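Tikley Opens Home Demonstration Program for Teaching Robots to Sort Small Household Items

December 11, 2020 — Tikley, a maker of training tools for robot arms, today announced the general release of Wiro, a set of hand-held grippers that lets a person show a robot a task by doing it. The release comes with a paid home program in which participants record everyday tidying and sorting jobs in their own rooms, using their own belongings.

Wiro was first tried with a small group in April. Since then the company has collected 2805 usable demonstrations from 52 homes. Of those, 900 are sorting tasks in which small items are picked up one at a time and placed in a bowl, a tray or a box.

"We had a lab with a white table and good lighting, and we trained on that for a long time," said Osaze Anozie, chief executive of Tikley. "The arm did well on a white table with good lighting. Then a customer put it in a kitchen and it had trouble with the tablecloth. We needed other people's tables."

How a Demonstration Is Recorded

A participant holds one gripper in each hand and works through a short task sheet. The fingers of the gripper open and close with the hand. A camera on the tool records the view over the fingers, and software later turns the motion into training data for a robot arm. No arm has to be present in the home, and the whole kit packs into a carrying case.

Task sheets are short on purpose. A typical one reads: "Put the small items in the bowl. Use either hand. Stop when the table is clear." Participants are asked to work at a normal pace and to leave mistakes in. A dropped item can simply be picked up again, and the recording continues.

The sorting tasks use a mix of hard and soft things. Foam has to be pinched firmly enough to hold, while a toy building block needs the fingers lined up with its sides. Tubes can roll, and a comb lying flat is hard to get under. Clear bowls and clear lids are included because see-through plastic is difficult for many vision systems.

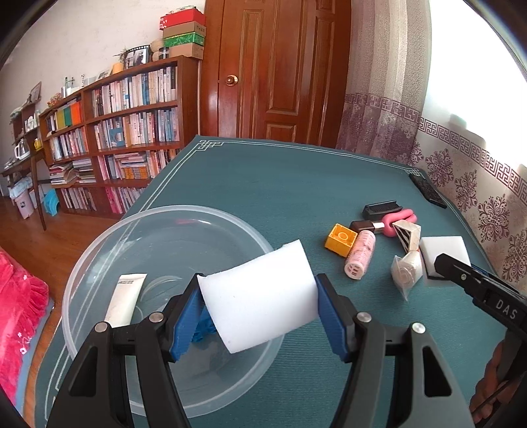 Remote Control for Harder Tasks

Some work does not suit a hand-held tool. For those tasks Tikley uses remote control, with an operator at the company's site moving a real arm through a pair of handles. Opening jars, pulling drawers and anything involving heat are done this way.

Gwion Parry, who leads data work at Tikley, said the two methods are used together. "Remote control is slower, and the operator can't feel much through the handles," Parry said. "But you know the arm can physically make every move, because it just did. With the hand-held gripper, people are quick and they do things an arm can't follow, so we check every recording against the reach of the arm and drop the ones that don't fit. We started with 3003 home recordings and kept 2805."

Testing with Ezeani

Ezeani, which runs a parts return center, has been testing arms trained with Wiro on mixed bins of small goods. Its operations manager, Nazmiye Dönmez, said staff there now record their own demonstrations when a new kind of item arrives.

"Before, we sent a request and waited," Dönmez said. "Now somebody on the shift picks up the grippers and shows it. We still have trouble with thin packets. They stick to each other and the arm takes two."

Tikley said thin and wrapped items will be the focus of its next software update — no date has been set.

Participant Privacy

Home recordings can show furniture, shelves and other parts of a room. Participants choose where to record and may ask for any session to be deleted. Faces are blurred before a recording is reviewed, and sound is not kept. Aurelia Barbu, who manages the home program, said participants are told all of this before a kit is shipped.

Availability

Wiro is available now as a two-gripper kit with charging dock, carrying case and task sheets. The recording software is included. Replacement finger pads are sold separately through Flemano, which also handles repairs. Households interested in the home program can apply on the Tikley website and must have a table, a steady internet connection and an adult willing to do the recording.

Media contact: Musa Yusuf, Tikley press office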